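Home | Forums | Desks & Lighting | New posts | Log in

Blue lamp on a white board, too much glare?
3 min read

tansy_241
So I finally got a lamp for the worktable, a little blue one with a bell shade and a round base (the Norkier, if anyone knows it). The table is light tan wood and I lay a big white board over it to keep the top clean. Love the lamp! But the light comes down in one big bright circle in the middle and the edges go dull. Would you move the lamp, or swap the board for something darker? Pics:

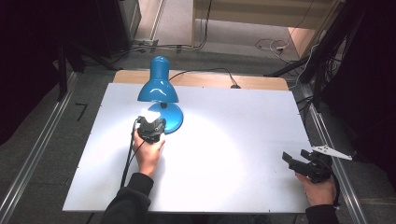
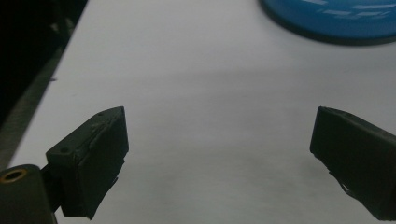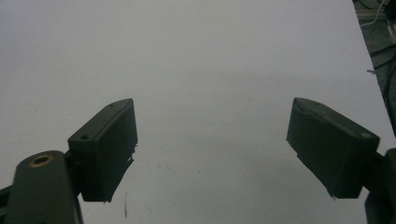
I do mostly small paper stuff, cutting and folding, and by evening my eyes are done. The bulb is whatever came in the box. I'd like to keep the board if I can, I paid enough for it at Erkdale.

gristle_pie
Lose the board. White under a lamp is always going to bounce light at you. I went to a gray felt mat in February and never looked back.

moth1804
Disagree with gristle, sorry. White is great for paper work, you see every pencil line. I'd push the lamp to the back left and put in a weaker bulb. Frosted if it's clear now.

gristle_pie
You see every pencil line until you get a headache lol. But sure, try the bulb first, it's cheaper.

quillback
How long is the cord? Mine (a Quintana, same kind of shade) would barely reach past the middle of the table and I had to get an extension.

tansy_241
Cord's fine, there's enough to run it to the far edge. Ok, frosted bulb this weekend, and if I still hate it I'll look at felt. Does felt shed, gristle?

gristle_pie
A bit the first month. Lint roller.

Contact | © Gristus Forums | Back to top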